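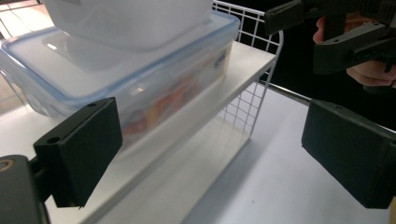
My job at Tekin has changed heaps since February, when they started automating the packing line. I used to pack all shift, and now half my day goes on showing the new system how it's done. Clear tubs with the pale blue trim, like the one on the white shelf, are my specialty – I could stack them in my sleep!

Kadir reckons we're training our replacements. I'm not so sure. My wrists feel better, and I've picked up a pay grade. 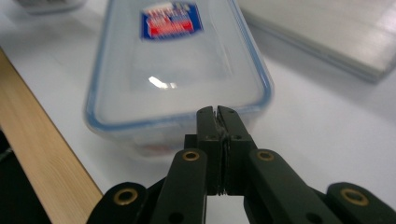
Still, 12 of us share the floor and no one's told us what next year's roster looks like – I'd like to hear that before the next morning tea speech.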